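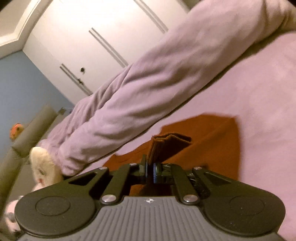 How often should I condition a leather wallet?
Every 4 months is plenty, sooner if the folds feel stiff.

Cleaning and conditioning, Wasley care kit

1. Empty it. Cards, cash, coins, reciepts.
2. Lay a soft cloth on a flat surface.
3. Wipe the outside with the dry brush, then the folds.
4. Put 2 drops of Prultow balm on the pad. Small circles - edges last.
5. Leave open overnight. Buff in the morning.

Note: balm darkens light leather a bit, test inside first.

Caution: no hair dryer, no radiator. Dont use balm on suede.

Refill pads are part no. 482.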